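Ernthorpe Residents' Forum, August session
Speaker notes: Care of floors and hard surfaces in older apartments

Slide 1. Welcome
Thank the Forum for the invitation. Remind attendees that the handout is at the registration desk and that questions will be taken at the end.

Slide 2. Scope
The Bashir building has 33 apartments, 17 of which kept their wood floors after the last renovation. The guidance applies to both owners and tenants. Carpet is covered in a separate session.

Slide 3. What the survey found
We received 424 reports of floor damage across all Ernthorpe properties. Most concerned scratches from furniture and fading near windows. Pause here. Ask how many in the room have moved a rug and found a darker patch underneath.

Slide 4. Routine care
Sweep before mopping. Use a damp mop and change the water between rooms. Residents should not apply wax unless the finish is known. The building office keeps a record of finishes for each unit.

Slide 5. Sunlight and stone
Wood changes color with exposure. Rugs should be turned twice a year and blinds lowered in the early afternoon.

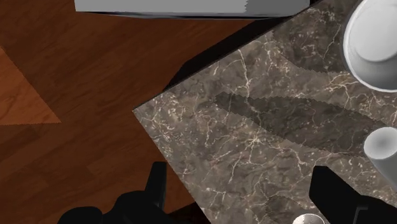
Marble requires separate treatment. Vinegar and lemon juice will etch the surface, and the mark cannot be wiped away. Spills should be blotted at once. Resealing is arranged through the Merano office; allow 5 working days for a reply.

Slide 6. Questions
Refer lease matters to the building office.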